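Flunholm lets monthly givers pause a gift without canceling it

Hi, I'm Haruna Hayashi, and I look after the giving pages at Flunholm. I get to share a piece of news I've been itching to share since September – you can now pause your monthly gift!

Until this week, if money got tight or you were between jobs, your only choice was to cancel the whole thing and sign up again later (new form, new receipt number, all your old history sitting under a separate record). We had 2903 monthly givers on the books when we started this project, and the question I answered more than any other was some version of "Can I just skip a couple of months?" Now I can finally say yes.

To pause, log in, open My Giving and pick the gift you want to change. Choose Pause, tell us how many months you'd like to skip – up to five – and save. We'll email you a confirmation, and another note a week before your gift starts up again. If you need longer, you can pause again from that second email. Your giving history stays put and so does your year-end receipt.

A few things people asked during the trial. A gift that is already processing can't be paused, so if yours goes out on the first, please make the change the day before. Gifts made through an employer still have to be changed with your payroll office. And if you give to more than one project, each gift has its own Pause button, so you can rest one and keep the others going.

We tried this out with 300 givers before opening it to everybody, and their notes shaped a lot of it. The reminder email came straight from them! Yaw Mahama, who built the new pages with the team at Wolitz, rewrote the confirmation screen twice after reading their comments. "I thought the first one was clear," Yaw told me. "Then I watched my aunt try to use it."

Next up is a simpler way to change the day of the month your gift goes out. Margit Dobos is working on that one now, and I'll write again when it's ready.

Questions? Our help desk is open until 6 p.m. on weekdays, and until 8 p.m. on Wednesday. Reporters can ask for Đạt Đồng in the press office.

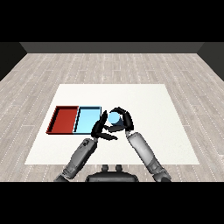

Rendered view of a white table with a red tray and a light blue tray side by side.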